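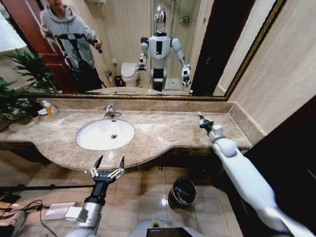
A marble-topped vanity and wall mirror in a hotel bathroom, Tarkdale.

Hotels should go back to putting a proper bar of soap by the basin.

I stayed at the Urkitz in Tarkdale in February and found a pump bottle screwed to the shower wall, a third full, with a label so worn I washed my hair with body lotion. The room cost 98 pounds. For that I would like to know what I am putting on my head.

The case for the bottles is waste, and it is a fair one. Small plastic tubes were a bad idea and I don't miss them. But a bar in a paper wrapper makes very little rubbish, and a guest who likes it can take it home. The Vasiliu, a smaller place with 32 rooms, still does this. Its soap is plain and white and smells of nothing much – I used mine for a fortnight afterwards.

Managers say guests now prefer liquid. I doubt many were asked. A pump is quicker for the cleaner to deal with, and I would think better of the hotels if they said so.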